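主题：Re: [木面养护] 拼木台面上油后发黏，边上还有一圈发白

列表里的各位好，

在原帖下面逐段回复，引文里和问题无关的部分我删掉了。

2026年6月4日，列表成员来信写道：
> 我们工作间换了一块浅色拼木台面，厚度大约40毫米，裸板到货。
> 我用的是Follorex的硬质油，按罐子上写的刷了2遍，第一遍之后
> 隔了一夜就上第二遍。已经过去13天，手掌按上去还是有点黏，
> 放一张纸，揭的时候能感觉到拉力。

先说结论：大概率是油留多了，第二遍又上得太早。硬质油靠和空气里的氧气反应来固化，表面那一层先结皮，下面的油被皮盖住，固化就非常慢。这时候等下去也会干，但要等很久，期间台面会一直吸灰，最后得到的面也不平。

我自己的Follorex用过几罐，它比Horkus的同类油要稠，推开以后看着薄，吃进木头的却不多，余下的都浮在面上。Horkus那款稀，味道大一些，但是对新手宽容。两种我现在都还在用，小件用Follorex，大面积用Horkus。

> 我是用刷子涂的，涂完没有擦，因为看起来很均匀，有光泽，
> 觉得擦掉可惜。这样有没有问题？

问题就出在这一步。涂完之后静置，时间看罐子上的说明，然后用不掉毛的棉布把表面所有没吃进去的油擦干净。擦完以后台面应该看着接近哑光，手摸上去几乎不沾。湿的时候那种光泽很好看，可留在面上的那层油后来多半就变成你现在遇到的情况。

端头和有横茬的地方吃油多，擦完过一会儿会显得发干，可以单独补一点，补完照样要擦。接缝处相反，油会从缝里慢慢反出来，形成一个个小亮点，所以第一次擦完之后最好隔一会儿再回去看一遍。我有一次擦完就锁门走人，第二天早上沿着拼缝全是硬了的小油珠，只能拿刮片一颗一颗刮。

擦过油的布不要揉成一团扔进垃圾桶。干性油氧化放热，布团会自己升温，严重的会起火。摊开，单层晾在室外不碰可燃物的地方，彻底变硬以后再扔；或者泡进装水的带盖金属桶。这一条列表里每年都有人提，我还是再写一遍。

> 现在的面要怎么救？需要全部砂掉吗？

先不用砂。按下面的顺序试，哪一步解决了就停在哪一步。

一、把台面清空，开窗，让空气流动。温度低、湿度大的时候固化会明显变慢，先给它几天像样的通风，再判断到底黏不黏。

二、还黏的话，用白色百洁垫蘸一点同款的油，顺着木纹轻轻打圈，新油会把表面没有干透的旧油软化带起来。做一小块擦一小块，布要换得勤。不要一口气把整张台面都涂湿，后面来不及擦。

三、如果已经起皮、起皱，百洁垫就不够用了，用刮片把软的那层刮下来，再拿砂纸过一遍。油没干透的时候直接上砂纸，砂纸很快就糊死，换多少张都一样。

四、重新上油。薄涂，静置，擦净，等它完全干了再考虑下一遍。隔一夜够不够要看现场，不能只看罐子。我的判断方法很土，拿指甲在不显眼的角落轻轻压一下，有印就再等。

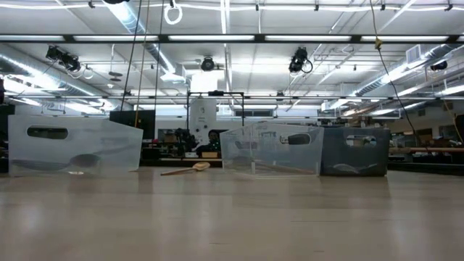
用量上也可以对照一下。我去年给一块和你差不多大的台面做翻新，连正反两面和四个侧边，总共用掉195毫升，其中有一部分还是被布吸走的。如果你单做上面那一面就已经用掉大半罐，那肯定是多了。开工之前把油倒进一个带刻度的小杯子里，做完看看杯子里还剩多少，心里就有数。

顺便说反面。裸板到货的拼木，正反两面要尽量同样处理。只封上面，下面敞着，两面吸湿放湿的速度不一样，板子容易拱。已经装在架子上的，至少从下面能够到的地方涂一遍。下面没人看，做得粗糙一些没有关系，但多余的油一样要擦。

> 另外靠边的地方有一圈发白，擦了油也盖不住。是霉还是水印？
> 那里平时会放湿的东西。

没看到实物不好断定。按你的描述，位置固定，形状是圈，平时又放湿东西，我倾向于是水汽进到了还没有固化的油膜里。霉斑一般颜色更深，发灰发黑，而且是点状往外散的，很少是干干净净的一圈白。

可以做个简单的试验：拿吹风机开低温档，离远一点吹那个位置，吹一会儿停一会儿。白色变淡，说明是膜里的水汽，等全部干透以后用百洁垫加油处理就行。完全没有变化，就要轻砂到露出木头再看。不要一上来就用漂白剂，漂过的地方颜色会跟旁边不一样，后面更难找平。

在油完全固化之前，台面上尽量不要放东西，更不要放湿的杯子和抹布。必须用的话，垫一块能透气的东西，别用塑料布盖着，塑料布闷住以后底下的油更不干。

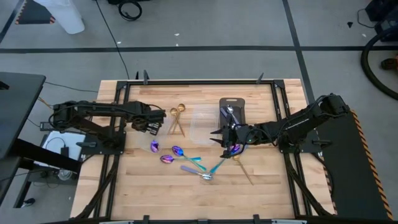 新油面怕的除了水，还有长时间不动的金属件。橡木、栗木这类单宁高的木头，遇到铁和水会出蓝黑色的印子，油没有干透时更容易渗进去；枫木、桦木好很多，但也会留下压痕。平时干着用，拿起来放下去，基本没有事。像图里那把金色剪刀那样直接搁在木面上，用的时候没什么，收工时顺手挪走就可以了，别压着过夜。图里台面上沿包着黑色金属框，如果你那张也是类似的做法，就要多看一处：木头和金属贴着的那条缝。擦桌子的水会顺着进去，积在里面出不来，边上的木头先变色。上油时把布叠成一条，沿着缝多走一遍，缝里不要留积油。另外木头横向是会胀缩的，框如果卡得太死，雨季可能顶起来，最好问一下卖家固定孔是不是长圆孔。

> 最后一个问题，有人推荐改用Inard的水性清漆，说一劳永逸，
> 以后不用管。

我不建议现在换。水性漆要求底下是干净的裸木，你的木头已经吃了油，没干透就罩漆，附着力没有保证，很可能成片地掉。真要换，也得先把油层砂干净，再等一段时间，做小样试过附着再说。

Inard那款我在书架上用过，书架没有问题，颜色也清。用作工作台面我不太满意，划伤以后修补痕迹很明显，局部补不了，只能整面重来。油面的好处就在这里，哪里花了磨哪里，补一点油，过几天就融进去了。坏处是每隔一阵子要养一次，忙起来容易忘。两种各有人喜欢，看你愿意把工夫花在什么时候。

日常养护说几句。清洁用拧干的布就够，需要去油污时加一点中性皂，擦完马上用干布带一遍。不要用含氯的东西，不要用魔术海绵，后者其实是很细的磨料，擦多了油面会发毛。什么时候该补油，滴几滴清水看看，水珠立着就还行，很快摊开并且颜色变深，就该补了。我自己是每年3月补一次，那时候暖气还开着，屋里干，油走得快。

关于在哪里买：Bognár那家店还有小罐装的Horkus，我上次去的时候是摆在进门左手的架子上，旁边就是百洁垫和棉布。大罐看着划算，但开封以后罐里空气多，表面很快结皮，用不完的话不如买小罐。已经开封的，可以倒进容量合适的玻璃瓶，尽量装满再拧紧，标上品名，放在孩子够不到的地方。

还有两件事请你回信时补充一下，方便大家判断：台面是什么木头，卖家有没有写；上油那几天屋里是不是开着加湿器或者在晾衣服。如果能在斜光下看一看台面，黏的地方是整片都有，还是集中在某几条拼板上，也请写上。集中在某几条的话，可能是那几条木头本身油性大，处理办法和上面说的不同，要先用酒精擦过再上油。

之前列表里有一帖讲柚木上油不干，情况有些相似，在归档里搜“柚木 发黏”能找到，后面几封回信里有酒精擦拭的具体做法，我就不重复贴了。

祝顺利

—
木面养护邮件列表
回信请保留主题行中的方括号，引文请自行删减
退订请发空白邮件至列表管理地址，主题写“退订”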